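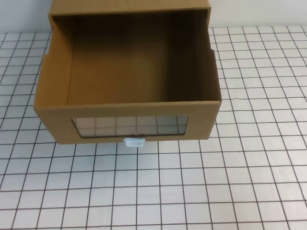 瓦楞纸抽屉箱装满后拉不动，前板一受力就往外鼓，想请教从哪里下手加固。家里储物柜的下层用的是 Urnier 814 型抽屉箱，平板发货，自己折，外套和抽屉是分开的两件，一共六个，外套深 445 毫米，叠放，分两列。用途是放工具耗材和旧文件：砂纸、扎带、电线余料、说明书、保修卡。最重的一个抽屉连内容物称过，约 3,900 克，其余的轻不少。空的时候没有任何问题，抽屉放在白瓷砖地面上拉开，推回去也顺。装重以后出现下面几种情况。抽屉前板上有一个圆角矩形的窗口，覆透明塑料膜，浅蓝色的塑料拉片装在窗口正下方、前板底边的中间，拉的时候力全部落在窗口以下那一条窄纸板上，所以这一条先变形，然后窗口下沿跟着弯，膜和纸板之间开始起翘。

具体现象：

一，最下层的抽屉起动时阻力很大，拉动之后反而轻。用手托一下上面那只箱子，阻力明显下降。

二，拉到一半以后前端下垂，前板底边蹭地面。推回去的时候，抽屉后部向上顶外套的顶板，有时候会卡在侧壁上沿。

三，窗口膜在下边两个圆角的位置起翘。膜是从里面粘的，胶的种类不清楚，摸上去像压敏胶，没有完全干硬的感觉。

四，拉片的固定孔有拉长的迹象。拉片本身没坏。

已经试过的：在前板内侧下部贴一层透明宽胶带，没有用，胶带跟着一起弯。在抽屉底部外侧涂蜡，最下层有改善，但是灰尘粘上去以后又变涩。换过位置，把轻的放最下面，结果重的在上面更容易把下面的外套压变形，所以又换回来了。

想问的是：

前板应该从里面加一块板，还是把拉片挪到别的位置？

外套顶板下陷有没有不改变外形尺寸的补法？柜子净高剩余很少，每层最多只能再加一张薄卡纸的厚度。

膜要不要整块换掉？窗口对我有用，里面放的是标签卡，不想封死。

不考虑换成塑料抽屉，柜子尺寸是按这批箱子留的。

Myung-ja Son
发表于 2020年2月13日

Cempaka Lau

先把问题拆开。描述里有两套互不相同的失效：一套在外套，一套在前板。两套同时出现，所以看上去像一个毛病。建议按外套、滑动面、前板、窗膜的顺序处理，前面的没做完，后面的测不准。

外套

起动阻力大、托起上面的箱子后阻力下降，可以判定是上层重量通过顶板压到了抽屉侧壁上沿。正常情况下，外套的两块侧板承重，顶板只管连接，抽屉和顶板之间有间隙。间隙没有了，抽屉就变成了承重件，摩擦力随上面的重量增加。

间隙消失有两个来源，先查哪一个：

把最下层的抽屉完全抽出来，上面照常压着，在外套开口处用一把直尺贴顶板下表面横着放。尺子两端悬空、中间接触，是顶板下陷。尺子全长接触，再查侧板：拿直角尺靠在底板上看侧板是不是垂直。侧板向外鼓或者整体歪成平行四边形，高度就会降低，顶板本身倒可能是平的。

顶板下陷的处理：在两层箱子之间垫一张硬质平板，宽度必须盖到两侧侧板的正上方，让重量从侧板往下走。你说余量只有一张薄卡纸，那就不能用瓦楞纸。可以用薄的硬纤维板或者铝塑板的边角料，看你能找到什么，关键是抗弯，厚度和卡纸接近的材料里金属薄板最好，但要把边磨钝，不然会割外套。如果连这个余量也没有，改做法：在两块侧板的正上方各粘一条窄卡纸，形成两条垫高的轨，中间留空。上层外套的底板只坐在这两条上，顶板中部不受力。占用的高度就是一张卡纸，而且不需要整张材料。前提是上层的底板不下垂，重箱不要放在这种结构上面。

侧板外鼓的处理：最省事的是两列并紧，柜壁和柜壁之间没有空隙，侧板自然没有地方鼓。两列之间有缝就塞满。歪成平行四边形的话，问题在外套的后部。有的外套后面是敞开的，有的有后板。敞开的一定要补一块后板，尺寸照开口内径裁，四边用牛皮纸湿水胶带粘牢。后板是抗剪的，补上以后整个筒子的刚度变化很大。有后板但是只靠插舌固定的，把插舌处用白乳胶粘死，压到干透。

补后板要注意抽屉的行程。后板从外面贴，不占内部深度；从里面嵌，抽屉会露出一截，前板关不齐。外套深 445 毫米，内部余量多少你要自己量，我手里没有这一款。

滑动面

蜡的问题你已经碰到了。石蜡和蜂蜡都会粘灰，在纸板上还会渗，渗进去以后这个位置再也粘不了东西。已经涂过蜡的面，不要在上面做任何胶接。

纸板对纸板的摩擦主要发生在两处：抽屉底部前后两条边，以及侧壁外表面。底部可以贴低摩擦材料。我用的是 Beleck 的自粘滑条，超高分子量聚乙烯的那种，很薄，裁成窄条，沿前后方向贴在外套底板的上表面，左右各一条，位置对着抽屉侧壁的正下方。贴在外套里，不要贴在抽屉底下。贴在抽屉上，抽屉拉出来以后条子会蹭地面和其他东西，边缘先卷。

条子前端要从外套开口边缘往外包，包到下表面去。不包的话，每次推抽屉都会把前端往里推，几十次以后就起皱了。

侧壁不要贴。侧向间隙一般很小，再贴一层会挤。

第二条现象，拉到一半以后前端下垂、后部上顶，这是没有止挡的抽屉都有的，几何问题。抽屉重心越过外套前缘，后端就翘起来，靠顶板压住。翘起的角度取决于抽屉高度和外套内高的差。差越大，翘得越多，前端垂得越低。减小这个差的办法是在外套顶板的下表面靠前的位置粘一条窄纸板，横向，等于把开口处的净高收一点，抽屉后端滑到这里的时候被压住，角度变小。高度收多少要试：先用双面胶临时固定，装到最重的那个重量，来回拉，不蹭侧壁上沿就行，确认后再用白乳胶。

另外重的内容物往后放。扎带和砂纸轻，放前面；电线余料放后面。这一条不花钱，先做。

前板

你贴的是胶带，胶带抗拉不抗弯，前板的问题是弯，所以没有效果。

拉片在窗口下面、底边中间，受力条就是窗口下沿到前板底边之间的那一条。这一条两端固定在前板的左右部分，中间受拉片向外的力，是一根两头固定、中点受集中力的梁。梁的抗弯跟厚度的三次方有关，增加厚度比换材料有效得多。

瓦楞纸还有方向。沿着楞的方向抗弯强，垂直于楞的方向容易折。前板这一条要横向抗弯，所以楞应该是横着走的。看一下你的前板切边：左右侧的切边能看到波浪形，楞就是横的；上下的切边能看到波浪，楞就是竖的。竖楞的话，窗口下面这一条几乎没有横向抗弯能力，必须补。

补强件的做法：

裁一块和前板内表面同宽的补板，楞横向，高度从抽屉底面一直到前板顶边的折边以下。中间按窗口开孔，孔比原来的窗口略大，四个角做圆，不要留直角，直角是撕裂的起点。圆角可以用瓶盖描线再切。

补板两端要顶到抽屉的左右侧壁，最好各留一段折边，折过来粘在侧壁内表面上。力就能从前板传到侧壁，再传到底板。只粘在前板上的补板也能用，但是前板和侧壁的交角会接着松。

底边也做一段折边，粘到抽屉底面上。这一段对拉片的作用最直接，因为拉片离底面很近，底面本身平面内的刚度很高，拉力应该尽量传到底面去。

涂胶用白乳胶，薄涂，两面都涂，贴上以后用平板压。瓦楞纸不能重压，压溃以后厚度没了，等于白做。一摞书可以，台钳不行。水分会让面纸起波浪，胶多了尤其明显。

如果不想裁整块，只加固下面那一条，用硬的材料：薄的木条、铝扁条都可以，长度和抽屉内宽相同，横着粘在窗口下沿以下的内侧，两端抵住侧壁。拉片的固定孔穿过这根条，拉片的力就直接作用在条上。固定孔已经拉长的话，这个办法比纸板好。

拉片的固定方式你没有写。扣脚式的穿过加厚的板以后可能扣不住，要先试。扣不住的换一对小螺丝加垫片，垫片放内侧，直径取大的。

要不要挪位置：不建议往上挪。上面就是窗口，没有地方落脚，挪到窗口上方又会变成从高处拉，抽屉前端先抬，后端底边啃外套底板。低位拉对滑动是有利的，毛病只在这一条太窄。补好了就不必动。

窗膜

起翘在下边两个圆角，和前板变形的位置一致，所以膜是结果。前板没有补强之前换膜，换几次翘几次。

前板做完以后，旧胶如果是压敏胶，可以用热风低温吹软再揭，慢，角度贴着板面。面纸跟着起来就停。残胶不要用溶剂擦，纸板吸进去，以后粘不住。可以用小块同类胶带粘贴后揭起，把残胶带走。

新膜用投影片或者文件袋的平面部分都可以，四周比窗口多留一圈搭接。搭接的宽度受补板影响：我的做法是先粘膜，再粘补板，膜的边被夹在前板和补板中间，受力时没有剥离的方向。膜边缘不要伸到折边的折线里，会顶起来。

顺序写清楚：揭旧膜，清残胶，贴新膜，压平，贴补板，压干，装拉片。拉片最后装。

标签卡从里面插在膜后面的话，补板的窗口略大正好形成一圈台阶，卡片裁到台阶以内的尺寸，再横向粘一条窄纸条挡住，不会掉下来。

stergiou_纸艺

买 Stergiou 的加强板，切一块垫进去就可以，我家的鞋盒就是这样弄的，用了一年多没事。拉片坏了换绳子，打两个孔，绳子里面打结。膜我直接撕掉了，没有膜也看得见。

另外瓷砖地比木地板涩，在底下垫一张报纸会好一点。

Cempaka Lau 回复 stergiou_纸艺

垫一块板只解决厚度，板和前板之间不粘，各弯各的，刚度是两块相加，达不到粘合后一整块的水平。粘上再看。

打绳孔的话孔要靠近底面，里面的结下面加一片硬垫片，不然结会从瓦楞里穿过去。撕膜可以，但是窗口边缘的切口就露出来了，手指伸进去拉的人会把边撕开，需要包边。

抽屉在外套里滑动，和地面的摩擦没有关系，除非前端已经蹭地。他那里蹭地是下垂造成的，垫报纸会被推皱。

老楞

补充一个前面没有提到的因素：湿度。

十二月到第二年春天，储物柜如果靠外墙，柜子里的湿度和房间中间是两回事。瓦楞纸板的含水率上升以后，边压强度下降得很快，而且长期受载会蠕变。也就是说，刚放上去那天量顶板是平的，放一个冬天以后会自己沉下去，跟当时的重量有没有超没有必然关系。Myung-ja Son 的几条现象里，只要外套是慢慢变涩的，就要考虑这一项。

检查的方法很简单：放一个最便宜的湿度计在最下层的外套和柜壁之间，隔几天看一次。读数长期偏高，先处理环境，再修箱子。顺序反过来的话，用白乳胶粘上去的补板也会跟着软。

处理办法：

箱子不要直接放在瓷砖或者混凝土地面上。瓷砖表面不吸水，但是温度低，箱底和砖面之间容易返潮，砖缝的填缝剂是会吸水的。下面垫一层塑料网格板或者几根等高的木条，让底下有空气。垫条方向和抽屉方向一致，位置在两块侧板下面，跟 Cempaka Lau 讲的传力路线是同一个道理。

柜背板和箱子之间留缝。补后板的时候要算进去。

不要在纸板上整面刷清漆防潮。单面刷了以后两面吸湿不一样，板会拱。要刷就内外都刷，包括切边，而切边是最难刷的。我用 Vetus 的水性封闭剂刷过一批，平面可以，切边刷了三遍以后仍然吸水，最后是用湿水胶带包的。包边本身也能增加切口的强度，窗口一圈可以照这个办法，胶带剪成小段，在圆角处打剪口，一段一段贴过去。

干燥剂在不密封的柜子里作用很有限，不用在这上面花钱。

关于滑条，补一句。聚乙烯的背胶在受潮的面纸上粘不牢，贴之前把外套拿到干的房间里放几天。贴完用硬物刮一遍，再放一晚上，然后才推抽屉。

关于低位拉片，我的看法和上面有一点不同。低位拉是好，但是单点拉在中间，抽屉宽的时候左右容易不同步，一歪就卡在侧板上。宽度大于深度的抽屉这个问题很明显。你的外套比较深，应该还好，可以不管。要判断也容易：拉的时候故意偏左一点用力，能正常出来就没事，马上卡住就说明侧向间隙太大，需要在外套侧板内侧靠前的位置各粘一小片卡纸收间隙。只收前面，后面不要收。

Myung-ja Son 补充

按顺序查了一遍，把结果写在这里。

最下层两个外套，直尺测顶板，中间接触、两端悬空，左边一列比右边明显。侧板用直角尺靠过，垂直，没有看到外鼓。后部有后板，插舌固定，右边一列有一片插舌已经脱出来了。

前板的切边看过了，波浪在上下两条切边上，楞是竖的。

拉片是扣脚式，从里面能看到两只扣脚，加一层单瓦楞以后扣不住，试过了。准备用铝扁条的办法，螺丝加垫片。

外套顶上用的是两条窄卡纸的方案，只做了左边一列。做完以后最下层的起动阻力下降了，用手托和不托差别不大。前板还没有动，白乳胶要等周末买。

湿度计还没有买。柜子确实靠外墙，但不确定是不是慢慢变涩的，之前没有留意。

还有一个问题：涂过蜡的抽屉底面，折边是粘在抽屉里面的，蜡在外面，会不会有影响？

Cempaka Lau 回复 Myung-ja Son

蜡在外表面，没有加热过的话一般渗不到内表面。滴一滴水在里面试，能吸进去就能粘，水珠站着不动就换地方或者改用机械固定。

竖楞，那补板一定要用横楞的，两层方向交叉，粘好以后接近胶合板的受力方式。用铝条也不妨把补板一起做了，铝条在里层，补板在前板和铝条之间。

扣脚式拉片改螺丝，孔位不要用原来已经拉长的孔。拉片上如果只有那两个位置能穿，就在内侧先贴一小块没有孔的硬卡纸，重新扎孔。

相关内容

瓦楞纸箱叠放时重量应该压在哪里
湿水牛皮纸胶带和透明胶带的区别
抽屉拉出后前端下垂怎么加止挡
白乳胶粘纸板起波浪的处理
透明窗口膜更换材料：投影片、文件袋、亚克力薄片
靠外墙的储物柜如何防潮

联系我们 | 使用条款 | 版权所有，内容归各发帖人，转载请注明出处 | 返回顶部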